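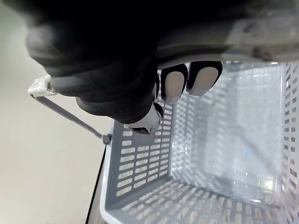

# The Plelberg Orchestral Music Stand

If you've ever played the back desk of the violas on a stage that slopes toward the audience, you already know why a good music stand matters. The part slides left, the page turn falls in the busiest bar of the whole movement, and the desk starts nodding forward right as the conductor looks your way. The Plelberg was made for that chair, and we love it!

It began as a small order for the Nurbridge Symphony, whose players wanted something sturdier than the folding kind and lighter than the old iron stands they were hauling up from the basement. Tuncay Oral drew the first version at our shop in Praltport and took it to rehearsals for most of a season. The players were generous with their opinions (very generous, in the case of the cellos), and nearly all of what they asked for is in the stand we make now.

## The desk

The desk is one piece of bent steel with a matte black finish. It's wide enough to hold a full orchestral part open with a third page folded out, and the lip is deep enough for a thick opera part, a pencil, an eraser and a mute. We lined the lip with felt so that a dropped pencil lands with a soft pat, even in the slow movement.

There are no holes or cutouts in the desk. Some players like them for the weight they save, but a solid back is much nicer to write on, and string players write on everything.

Tilt is set by friction. Push the desk where you want it and it stays. If it gets loose after a few years, there is a single screw behind the desk that brings it back, and the key comes in the box.

## The post and base

The post goes low enough for a seated cellist and high enough for a tall bass player on a stool. You raise it with one hand, which is a real treat when the other hand is holding a bassoon. The inner tube runs in a nylon sleeve, so it doesn't squeak.

The base has three feet, set close enough together that two desks of violins can sit side by side without tangling. Each foot ends in a rubber cap. Caps do wear out on rough stages, so we include 2 spares with every stand.

## The conductor's version

Same post, same finish, bigger desk. The conductor's desk takes a full-size score lying open and has a shelf underneath for the next piece on the program. The base is heavier too. Perihan Kaplan, who leads the youth orchestra in Nurbridge, asked for the shelf after one too many concerts with the encore tucked under her arm, and it has become our favorite part of the whole thing.

## Lights

Any clip-on light will fit the top edge. We also make our own, the Tarigan, which throws a wide, even, warm light across both pages and keeps it out of the eyes of the person sitting behind you. It has two brightness settings and runs on a rechargeable battery that lasts through a long opera with time to spare. Pit orchestras have been especially kind about it.

## The cart

Stands nest together on the storage cart, desks facing the same way, and the cart goes through a normal single door. It has 4 wheels, and all of them lock. One person can set a chamber orchestra from a single cart before the coffee is ready!

## What you can order

- **Plelberg player's stand**, sold singly or in boxes of 6
- **Plelberg conductor's stand**, sold singly
- **Tarigan light**, with charging cable
- **Storage cart**, shipped flat, tools included
- **Spare parts**: foot caps, felt strips, tilt screws, nylon sleeves

We have sent out about 3,000 player's stands so far, to orchestras, schools, wind bands and quite a few spare bedrooms. Every part can be replaced, including on the earliest ones.

## Care

Wipe the desk with a damp cloth. Skip the furniture polish, as it makes the pages slide. Keep oil away from the post; the sleeve runs dry and likes it that way. If the felt gets worn, peel it off, clean the lip and press a new strip down firmly along its whole length.

## Trying one first

Come play at one. We keep both sizes set up in the front room in Praltport, and you're welcome to bring your instrument, your own chair and the worst page turn in your folder. Large orders for the fall season should reach us before the end of June, and the carts usually need a little longer than the stands.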